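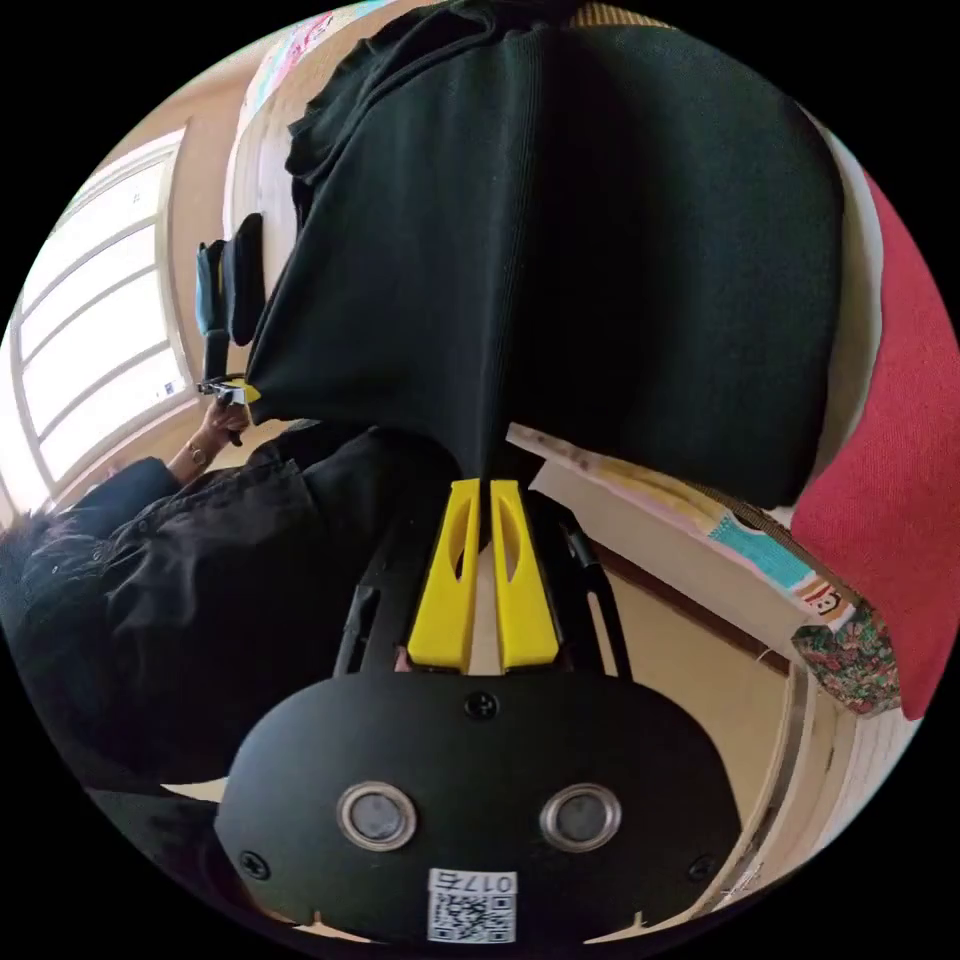
Salt, then. Retno Manurung has been a dietitian in Gellham for 15 years and wants to get one thing out of the way before the kettle's even on, which is that she likes it. She cooks with it. What she wants people to look at is how much, and where it comes in from. Take the pinch. Everyone's pinch is different, and hers is small, the two tips just closing on it the way the pair of yellow ones close on that fold of cloth at the top of the page. "My mother's was more of a handful," she says. "She called it a pinch till the day she stopped cooking."

We're in the back kitchen at Khoo, the cafe on the high street, because her clinic room is being painted. Noisy. Somebody is frying onions. She has brought a carrier bag of food packets with her and starts lining them up by the sugar bowl.

"People come in and tell me they never add salt at the table, very proud, and then we go through what they ate yesterday. Toast. Ham sandwich. Soup out of a tin, few crackers. They haven't touched the shaker and they've had plenty." Bread is the one that gets them, she says. It doesn't taste salty so it doesn't count in their heads. A slice isn't much by itself but then who has a slice.

I ask about stock cubes, as I'm a two-cube person. She winces a bit. One is usually enough for a family pot and she would start with half. Then herbs, an onion cooked properly slowly, a squeeze of lemon right at the end. Lemon comes up a lot. So does vinegar. "Something sour wakes it up. Try that first, then taste, then decide if you still want the salt. Sometimes you do! Fine. Put it in."

How long before food stops tasting of nothing, though? Few weeks, for most of her patients. Up to nine for the stubborn ones, by her own notes. She tells them to go down slowly and to do the whole household together, or else you get one person with a bland plate and everybody else looking sorry for them.

Hakim Osman, who runs Khoo's kitchen, has been half listening the whole time and comes over with a spoon. Lentil soup. He changed the recipe in April after Retno moaned about it (his word). The old version went out salted at the start, then again when the tomatoes went in, and again before serving. Now it's salted once, near the end. "Three goes and I wasn't tasting between them," he says. "Habit. You do it cos the bloke who taught you did it." Any complaints? One. A regular who now asks for the shaker and gets it.

It's nice soup. I'd have it again.

Back to the packets. Retno's quick way through a label is to ignore the front completly and turn it over, find the per 100g column, and compare like with like. Two tins of beans, two loaves. The serving size column she doesn't trust as a comparison, since one maker's serving is half a tin and another's is a third. Sauces are worth a second look, soy especially. Cheese too, and she says that one quietly because she knows how it goes down.

What about the fancy ones, pink salt, flakes, the grey stuff? "Salt." That's the whole answer. Pressed, she allows that big flakes sit loosely in a spoon so a teaspoonful weighs less, and people with fine salt following a recipe written for flakes can end up with something inedible. But gram for gram she treats them as the same.

The low-sodium substitutes are another matter and she slows down here. Many swap in potassium, and that can be a real problem for anyone with kidney trouble or on certain blood pressure tablets. Ask the GP or pharmacist first. She asks me to make sure that goes in, so it's in.

She runs a small cooking group with Dewanti Mangundap, eight people at the moment, evenings, in the hall behind the library. No lectures. They make one dish, usually a stew or something with noodles, and split it into two pans, one seasoned as they'd do it at home and one with less salt and more of everything else. Then they eat both. Dewanti does the shopping and is strict about the budget. There's a waiting list, short.

Last thing, I ask what she had for lunch. Crisps, she says. Ready salted, small bag. She folds up the carrier, takes the beans, leaves me the crackers, and goes off to see about the paint.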